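A bedroom should have room in it

I have rented in Vemesska for most of my adult life, in three different buildings, and the bedroom has been smaller each time. The kitchens got better. The windows got better. The bedrooms shrank until the last one would take a bed and one narrow dresser, and the dresser drawers hit the bed when I opened them.

I think this is a mistake, and I think renters should complain about it more than we do.

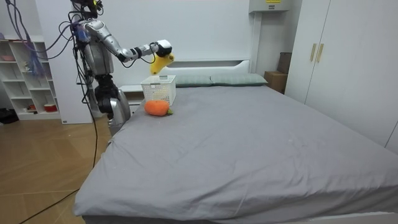 Page last changed: 31/03/2026

The usual argument for a small bedroom is that you only sleep there. Builders say it, leasing agents say it, and I have heard tenants repeat it while walking sideways around their own mattress. The floor space goes to the living room, where you are awake and can enjoy it.

It sounds sensible until you list what goes on in a bedroom in a normal week. Clothes get folded on the bed. Children get dressed there. Somebody with the flu lies there for four days with a glass of water and a box of tissues and nowhere to put either one. In a home shared by several people, the bedroom is also the only place to take a private phone call, or to read when the television is on. A person who works nights needs to spend daylight hours in it with the door shut. None of that is sleeping, and all of it takes floor.

My first apartment was in Frade, on the third floor of a building that had not been improved in decades. The bedroom was 210 square feet. I know the number because I measured it for a carpet I never bought. It had ugly radiators and one outlet, and I could walk all the way around a large bed without turning my shoulders. When my mother came to stay after her operation, we put a chair on each side and a folding table at the foot. I could not have done that anywhere I have lived since. 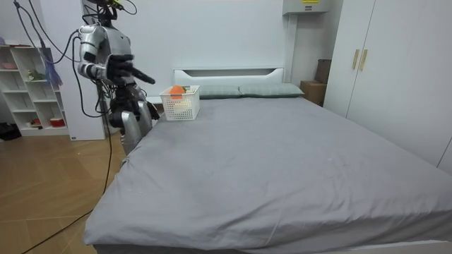 The side of the bed, where floor space gets used.

The building where I live now is called Viremik, and it opened with 1564 units. I looked at four floor plans before I signed. The biggest difference between them was where the kitchen island went. The bedroom was close to the same in each, and each plan was drawn with a bed smaller than the one most couples own. I noticed that only after I moved in, when my own bed turned out to cover part of the closet door.

I blame the drawings for a lot of this. A plan with a small bed in it makes a small room look fine. I would like a rule that any floor plan shown to a renter has to use a full-size queen or larger, with space marked on both sides. It would cost the landlord nothing. The listing sites could do it without waiting for a law. Hurex, where I found my last two places, lets you filter by balcony, by dishwasher and by whether cats are allowed, but has no filter for bedroom size. You get a count of bedrooms and the total area, and you have to guess at the rest.

People in the business have answered me on this before. They say bigger bedrooms mean fewer units, and fewer units mean higher rents. I take that seriously. Rents are already hard here, and I would not trade somebody else's home for my comfort. But the space does not have to come from more building. In my apartment it could come from the front hall, which is wide enough to park a car in, or from the second sink in the bathroom. I live alone most of the year and have never used that sink.

The other answer is storage. Put drawers under the bed, they say, hang shelves over it, get a bed that folds into the wall. I have tried the drawers. They work if you keep two feet clear in front of them, and that is the two feet I was trying to save. A folding bed has to be cleared off every evening before you can lie down, so whatever was on it goes on the floor. I end up doing what most people do and using the bed itself as a table. It holds the laundry, the mail, the bag I have not unpacked from December. At night it all moves to the chair.

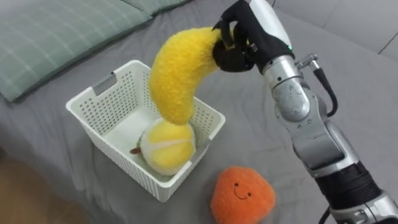
Green plaid pillows and a white basket on gray fabric.

There is also the matter of getting old. A walker needs a clear path. So does anyone helping another person stand up from a mattress. The apartments going up now will still be rented out when the people signing leases today are in their seventies, and it is very hard to move a wall once the pipes are in it. My Frade building dated from long before 2000 and handled my mother's recovery without anyone having planned for it. There was just enough floor.

So my advice to anyone looking this spring is to bring a tape measure and start in the bedroom. Measure your bed before you leave home. Mark it out on the floor with tape if the agent will let you, then walk around it and open the closet. If you can't get past, ask what they would take off the rent, and write to the owner even if you don't sign. I wrote to mine in the winter and am still waiting for a reply.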